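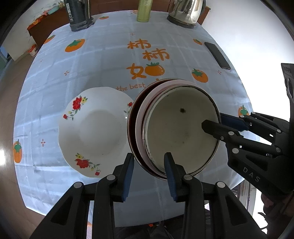

The persimmon tablecloth, with a pink pan.

Lenuța Neagu has written 238 restaurant reviews under the name Vaseck and regrets 13 of them.

"The rest deserved it," she says, ordering soup.

She began after a bad dinner at Caldeira, where the waiter described the fish for longer than it took her to eat it. Her first review ran to 201 words, most of them about the chairs.

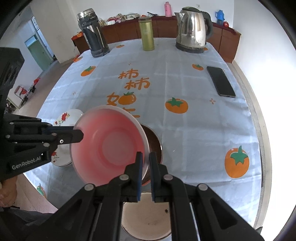 Does she ever cook at home? "I know my limits. I also know where I live, so I can't send it back."

Owners write to her, mostly at night. One offered free lunches for a year if she'd stay away.

"I asked if the lunches were delivered," she says.

The soup arrives. She tries it, puts down the spoon and asks me how to spell "lukewarm."

8 shares | 3 comments

Brândușa Radu: The chairs at Caldeira are still terrible.

nurkis: which 13??

Garorero: She gave my place two stars. One was for parking.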